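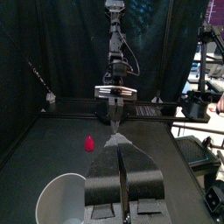 Luden Paper Cups – White, Single Wall

In stock. Sleeves of 70 or full case of 800.

Plain white cup, no print, rolled rim. The one we sell most of. Goes to offices, school fairs, church coffee, craft tables, anybody who needs a cup and dosen't want a logo on it. White inside too, so you can see what you've dropped in there – beads, buttons, candy, paint water.

Details
Material: paper, lined
Color: white in and out
Finish: matte
Lids: sold separately, see Trender flat lid
Item no. 351

Hot drinks OK. It's single wall so add a sleeve for coffee, or step up to the Clostley double wall. Cold drinks fine, up to 74 minutes in our own ice water test before the side went soft. Not for the microwave. Not for the dishwasher either, we do get asked.

For sorting and small parts
Lots of you buy these for tabletop games and counting work. Stands up fine empty on a smooth table, but it's light – put a coin or a few dried beans in the bottom if kids are dropping things in from high up. Wide enough at the top for small hands. Stack them back when done, they nest tight. Twist to seperate, don't pull.

Shipping
Cases go out in the carton they came in. Sleeves are bagged, then boxed. Dented rims on arrival – send us a photo of the sleeve before you open the rest and we'll replace it.

New since August: the sleeve bag has a tear strip. Old bags still going out till they're gone, same cups.

Also bought with this
Trender flat lid, white
Clostley double wall cup, white
Fu cup dispenser, wall mount

Returns on unopened sleeves only. Case orders, call first.

Page updated Wednesday, October 25, 2023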